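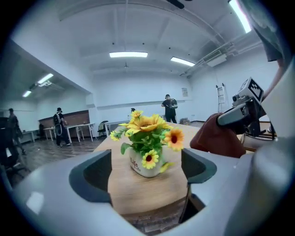 Fig. 1 – Poste de la tasse « Life », vue depuis la pince tenue à la main. À droite, la deuxième pince avec son cube marqueur.

Accueil | Cahier | Matériel | Protocoles | Contact

Cahier d'atelier, projet Plorkel
16 janvier 2020
Rédigé par Arnout Dierckx

Présents : Delali, Nkrumah, Yayra, Senyo et moi.

Nous continuons la collecte pour la tâche « bouquet ». Pour rappel, l'opérateur tient une pince dans chaque main et fait le geste lui-même, sans aucun bras motorisé. Les images et la pose des pinces sont enregistrées, et c'est cela que le modèle va apprendre. La tâche a deux variantes : (a) déplacer la tasse avec les fleurs dedans, (b) retirer une seule fleur et la poser sur la table. Jusqu'à maintenant nous avons surtout la variante (a).

Le total des épisodes acceptés est de 1 325 ce soir, toutes tâches confondues. Pour la variante (b) il en manque encore beaucoup, j'avais mal estimé le temps nécessaire en décembre.

Remarques sur la tâche

Les tournesols artificiels sont plus difficiles que je pensais. Les têtes sont larges et elles cachent l'autre pince dès que l'on s'approche de face. Dans la Fig. 1 on voit bien le cas favorable : la tasse est entre les deux doigts, le cube reste dégagé à droite. Si l'opérateur descend trop tôt, la grande fleur jaune du haut passe devant le cube et nous perdons le suivi relatif entre les deux mains. Sur une série de 30 épisodes, j'ai dû en rejeter 7 pour cette raison. Yayra propose de commencer toujours par la main droite, un peu en arrière, et d'avancer la gauche ensuite. J'ai essayé avec elle pendant une vingtaine de minutes et le résultat me semble meilleur, mais je n'ai pas encore refait le calcul sur une série complète.

Deuxième point, la tasse elle-même. Elle est blanche, et sous les néons la céramique donne des reflets. Senyo pense que l'exposition automatique est en cause, moi je pense plutôt à l'angle. À vérifier avec l'exposition bloquée. L'inscription rouge est utile : quand je relis les vidéos, elle me permet de voir tout de suite si la tasse a tourné pendant la prise. Il faut donc la laisser face à l'opérateur au départ, au moins pour la moitié des épisodes. Pour l'autre moitié, on la tourne au hasard, sinon le modèle va s'habituer à l'inscription.

Troisième point, le fond. Nous avons discuté avec Nkrumah s'il faut libérer la salle pendant l'enregistrement. Il dit que non, et je suis d'accord avec lui : des personnes qui bougent derrière la table, des chaises déplacées, c'est justement la variété que nous cherchons. Par contre personne ne doit s'appuyer sur la table de l'opérateur. Un choc se voit très bien dans la trajectoire.

Gants : Delali trouve que le gant glisse sur la poignée après une heure de travail. Elle a changé de taille et cela va mieux. Je note la taille sur la fiche, car les épisodes avant et après ne se ressemblent pas tout à fait (elle serre moins fort et ferme plus lentement).

Problème de synchronisation

Ce matin la pince gauche avait un décalage par rapport à la droite. Redémarrer le logiciel Skiro n'a rien changé. Nkrumah a relancé la calibration complète avec le cube devant les deux caméras, et le décalage a disparu. Je ne comprends pas encore la cause. Les épisodes enregistrés avant cette calibration sont dans le dossier « à revoir », prière de ne pas les mélanger avec les autres.

À faire

– 20 épisodes de la variante (b), main droite en premier, puis comparer les rejets
– test avec exposition bloquée (Senyo)
– copier les données sur le disque Hotelon avant de vider les cartes
– demander à Delali si l'on garde la même disposition des fleurs ou si l'on refait le bouquet à chaque série – moi je préfère le refaire

Entrées récentes
Calibration des cubes marqueurs, deuxième essai
Poste Adjei : plier les serviettes
Critères de rejet d'un épisode
Usure des doigts de pince, suite
Nommage des dossiers Plorkel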